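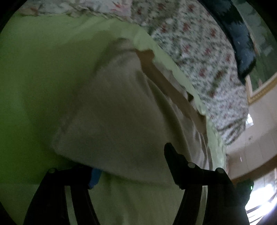 **Unit 3: Making the Occupied-Style Bed**
Housekeeping Practice, Fedness Training Center, Vomville

Students shall work in pairs and complete one bed in 60 minutes, including inspection.

1. Draw the bottom sheet smooth before any pillow is placed. A light green sheet shows creases readily and is graded on its flatness.
2. Insert the pillow fully into its case. Fold the open end under and turn it away from the door.
3. Lay the floral quilt last, with an even drop on both sides.

Two points are deducted for each wrinkle left in the bottom sheet. Creases in the pillowcase are noted but carry no penalty in this unit.

Linens are to be returned to the Sikunthorpe storeroom by the end of the session.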